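The Inheritance

By the time Femke Coppens reached the lawyer's office, her cousins had already taken the good chairs. Her uncle Verbeke had owned a greengrocer's in Bullden for most of his life and had spoken to none of them for the last third of it, so everybody had come.

The lawyer read slowly. The house went to the church in Jokden. The savings, all $3168 of them, went to a man named Bronar, to whom Uncle had lost a card game. The cousins looked at the carpet.

"To my niece Femke," the lawyer read, "who once told me my leeks looked tired, I leave the shop."

There was a silence of the kind usually reserved for soup on a wedding dress.

She got the keys that afternoon, all 25 of them, on a ring the size of a dinner plate. The fourth one worked. Inside, it smelled of November. She found a ledger with 347 names in it, every one of them owing him for onions, and at the bottom of the last page, in his small mean handwriting, her own.

"Four scallions," it said. "Never paid. Impertinent."

Femke sat down on a crate and read the entry twice. Then she took out her purse, put a coin on the counter, and went to see about some leeks.
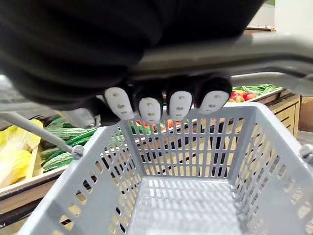
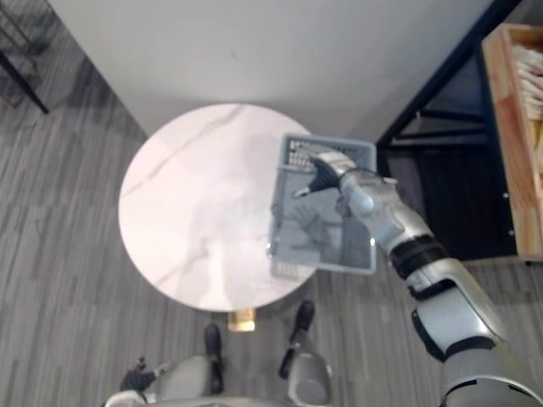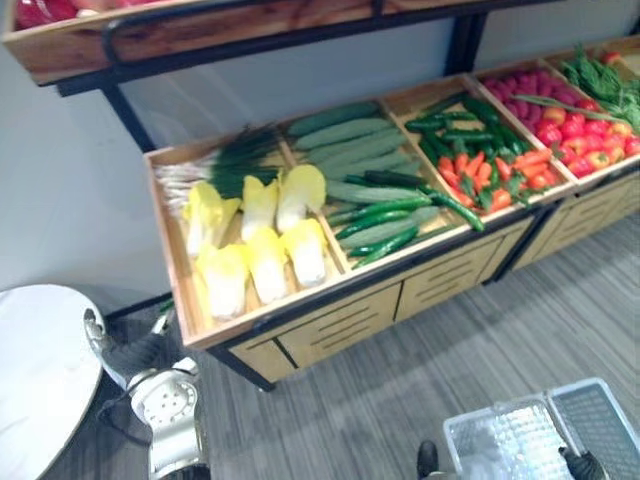 Last picture: green onions, with their roots still on.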